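Jelis Building Services Bulletin
Water Treatment Notes
19 June 2023

Closed Loop Inhibitor Levels: What the Spring Round Showed

The March sampling round covered the heating and chilled water loops at Dririmgate and the two loops at the Jovau annex. Results came back from the lab in April and have been entered in the log. Most loops were within limits. Two were not, and the work that followed is the reason for this item.

The target for nitrite in our heating loops is 600 to 1200 ppm as nitrite. Loop 2 at Dririmgate tested at 529 ppm. Loop 4 tested at 1374 ppm. A low reading leaves steel pipe and pump casings open to pitting, and a partly protected loop can pit faster than one with no treatment at all. A high reading does less harm to the metal, but it wastes product and raises conductivity, and it makes the next reading harder to interpret.

Tomomi Sekiguchi went back through the makeup meter readings for Loop 2. The loop had taken 121 gallons of makeup water between the fall round and the March round. A tight loop of that size should take almost none. The loss was traced to a relief valve on the expansion tank that was passing a small flow to the floor drain. The valve has been replaced and the tank precharge reset with the tank isolated and drained. The loop was then dosed through the pot feeder in two steps, with 24 hours of circulation between them, and retested within limits.

Loop 4 was dosed twice in the fall. The first dose was written on the feeder tag and the second was written in the log, and neither entry mentioned the other. From now on the log is the only record that counts. The tags will be removed as each feeder comes up for service. Loop 4 will not be drained down to correct the level. The reading will be allowed to fall on its own, and Kohei Sakamoto will retest in September.

Sampling procedure

Several of the March samples had to be drawn again. Please follow the steps below.

Run the pump for at least 30 minutes before sampling. Flush the sample cock until the water runs clear and the temperature holds steady. Rinse the bottle three times with loop water, fill it to the top and cap it right away. Write the loop number, the date and the time on the bottle before leaving the room. Samples for bacteria go in the sterile bottles with the blue caps, which are not rinsed, and have to reach the lab within 24 hours.

Do not sample from the bottom drain of the air and dirt separator. Iron readings from that point are always high and tell us about the separator, with very little bearing on the loop.

Nitrite loops also need a bacteria count. Some bacteria turn nitrite into nitrate, and a loop with falling nitrite and no makeup should be suspected of this before anyone adds more product. Ammonia or a drop in pH points the same way. Yuzuki Yokoyama has asked that both nitrite and nitrate be requested on every lab form. The older forms have only one box, so write the second in by hand.

Corrosion coupons

The coupon racks at Dririmgate were pulled after 90 days. Mild steel came in below 0.5 mils per year on all loops except Loop 2, where the coupon showed light pitting on the downstream face. Copper was below 0.1 mils per year everywhere. A new set has gone into Loop 2 and will stay in for another 90 days. Handle coupons by the edges with clean gloves – a fingerprint can start a corrosion site and spoil the weight result.

Meter change at Jovau

The makeup meter on the annex chilled water loop has been replaced. The old meter was removed at 1674 gallons and the new one starts at zero. Add the old reading when comparing totals across the change. Tatsuya Kinoshita has marked the date in the log. 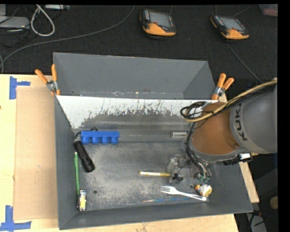

Strainer baskets on both annex pumps are due for cleaning before the cooling load peaks. Close the valves on each side, confirm zero pressure at the gauge cock and open the blowdown slowly. Record the amount and type of debris. Black magnetic sludge should be reported to Tomomi Hirose the same day. Fine startup mesh found in either strainer should come out for good, and the pressure drop should be read again with the pump at full speed.

The next full sampling round is in September. Bottle orders close at the end of July.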